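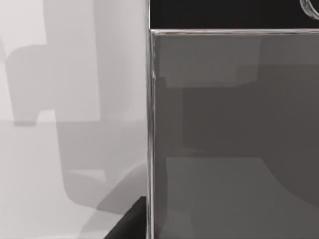

Keeping a Reading Journal
Handout 2 for the evening course in personal essay writing, Duswood Adult Learning Center
Instructor: Despina Kalogeropoulos

Welcome back, everyone, and thank you for the lively talk last time. I went home with my head full of your stories (Dionysis, I'm still thinking about your grandmother's bakery!) and then sat down far too late to type this up, so please forgive any wandering.

Several of you asked whether the reading journal is graded. It isn't. I do collect it in March, and I read every page with great pleasure, but all I'm looking for is that you kept it going. Spelling doesn't count, and neither does handwriting, though I'd be grateful if I could make out most of the words.

What goes in it

Start with a sentence you liked, copied out by hand. I know this feels like grade school, but copying slows you down enough to hear where the writer took a breath. Under it, write whatever comes: a memory, a quarrel with the author, a question you'd ask over dinner. Last year Nektarios Kourkoulas spent 26 pages arguing with one essay about fishing, and by the end he had the draft of his own piece about his father, which he read to us on the last night and which I still think about.

Put the title and page number next to anything you copy. You will think you'll remember. I have notebooks going back to college full of lovely lines, and I couldn't tell you who wrote half of them.

When to write

Any time you can keep to. I like the early morning with a cup of coffee, before the phone starts. Ten minutes is plenty, and if you miss a few days, just pick it up again without writing an apology to the notebook. I have read so many of those apologies. 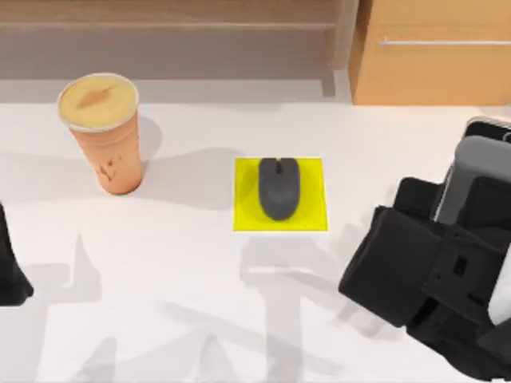 From journal to essay

Sometime before our fifth meeting, read back through everything in one sitting with a pencil in hand. Mark the places where you come back to the same subject, even if you're tired of it by now. Then choose one of those places and write 2000 words from it, as fast as you comfortably can, without looking at the journal again until you're done.

Bring two printed copies. We'll trade in pairs, and Ourania Kouris has kindly offered to read with whoever is left over.

For next time: the essay on page 167 of the course reader, and at least three journal entries.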